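Saturday, Bredville workshop, trolley clear-out

Started 8:30, finished before lunch. The steel trolley by the sink wall has been a dumping place all October and it was time to go through it. Plan was to sort by tier, write down where things belong, and leave it so that the next person can find a cup without moving a stack of paper.

Before sorting

Pulled the trolley out onto the open tile so it can be reached from the long side. One caster drags. Cleaned hair out of it with the hooked pick and it rolls better, though it still pulls left when loaded. Put it on the repair list under the Aryee bench vise.

Wiped the rails with the Dralia cleaner, diluted the usual way. It leaves streaks on polished steel if it dries by itself, so go over it with a second cloth. The streaks from last time came off with plain warm water.

Measured the gap between the tiers while the lower part was clear: 30 cm. The tall Lullia bins won't go in there with their lids on. The low ones will, with room to get a hand over the top. Ordered 16 of the low ones earlier for the parts wall, and we can spare two for this.

Sorting rules

Paper and books on the top tier only. They got damp on the bottom last winter.

Drinks things can share the top tier as long as they are boxed. Open coffee goes back to the kitchen the same day.

Cups in use stay on top, spare cups on the lower shelf, standing up. Do not stack the colored ones inside the white ones – they stick and then someone pries them apart with a screwdriver.

Sticky notes are the worst of it. People put a note on the thing, the thing leaves, the note stays. Any note with no item under it comes off. If it has a job number, copy the number to the board first. Job 67 turned up this way in the drawer unit last month and it had been waiting for a reply the whole time.

Top tier

Went compartment by compartment from the left. The purple sheet or folder can stay in the far left corner, with the orange-and-white box next to it. The DRIP COFFEE box has the middle to itself apart from the blue book lying at an angle, which needs to go back to the shelf in the office. The right side has the most free space, with only a paper cup and a small dark teal box in it. Anything new should go there.

Three cups on the lower shelf, two white and a green one in the middle. Left them where they stand.

The mint-green note was the last loose paper I dealt with. The printing on it is faint. Put it in the tray by the board for anyone who recognizes it. Goes in the recycling next week if it is still there. 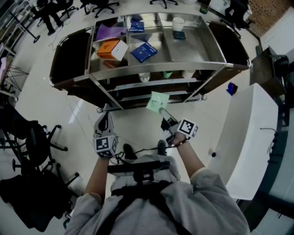 Still to do

Label the compartments. The label tape we have is 20 mm and too wide for the rail, so either buy narrower or cut it down.

Find a liner for the right compartment. Small boxes slide on the bare metal when the trolley turns. An offcut of the drawer mat would do, there is a roll behind the Aryee bench.

Fit the two low bins and see if the cups still have enough room beside them.

Caster – check if the stem is bent before ordering a new wheel.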